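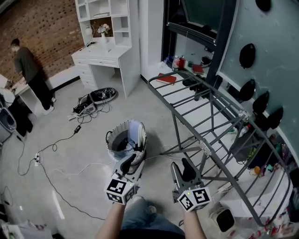
Domestic Operations 3, Unit 6: Clearing and Refitting a Mixed-Use Room
Course notes, Multham building, room 713
Prepared by Jeanie Tosh

6.1 Scope

A mixed-use room is one in which work, storage and rest share a single floor. The unit covers the order of clearing, the sorting of floor items, and the handling of light textiles. Wet cleaning is treated in Unit 7. Read the Iyengar handout on load and reach before the practical.

6.2 Order of clearing

Work from the floor up, then from the door inward. Floor items are cleared first because they limit where a person can stand. The sequence used in this course:

Step 1. Cables and power strips.
Step 2. Open cases, bags and boxes.
Step 3. Waste baskets.
Step 4. Desk and table surfaces.
Step 5. Shelves and cubbies.
Step 6. Textiles.

Some texts place textiles first. Lint and dust released in folding then settle after the surfaces are done, but the cloth itself stays cleaner. Either order is accepted in the assessment if it is stated on the plan sheet.

6.3 Cables

Switch off at the strip before unplugging. Trace each cable from the plug end to the device end by hand. Do not pull from the middle of a tangle. Coil in loops of one forearm length and close each coil with a tie. Adapters stay attached to their own cable. A cable that has no identified device goes in the hold box with a Funo tag, form 3071, and is not thrown out during the session.

An open case is closed only after every cable that belongs in it has been coiled. Lids shut on loose cable will strain the hinge and may nick the insulation.

6.4 Waste baskets

Plastic wrapping has a high volume for its weight. Press it down by hand before judging whether a basket is full. Check for hard or dark items within the wrapping and remove them for separate sorting. Fabric baskets are lifted from both sides and never dragged.

6.5 Textiles
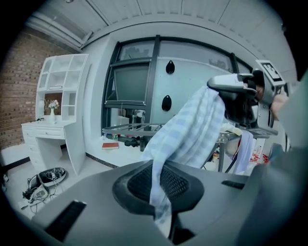 Light cloth is inspected before it is folded. Hold the piece by one corner at shoulder height and let it drop under its own weight, then turn it slowly to check both faces for stains, pulls and open seams. Patterned cloth gives a ready guide to the grain. With a blue and white check such as this one, the rows of squares run at a slant when the piece hangs from a single corner, and the folds widen below the grip before drawing in again toward the lower end. Move the hold to two adjacent corners and the rows can be brought level. Any row that still slants indicates a stretched edge, to be noted on the plan sheet.

Keep the free end off the floor. For long pieces, a second person supports the lower end with a flat palm.

Fold in halves along the rows, long side first. Final width should match the shelf opening less one finger on each side. For a hutch with cubbies of different sizes, measure the smaller cubbies and fold to those.

6.6 Preparation for the practical

Bring a tape measure, six cable ties and a completed plan sheet. Plan sheets are left in the Drarkalley tray by noon. Required reading: Unit 6 supplement, sections on hutch desks and on open shelving.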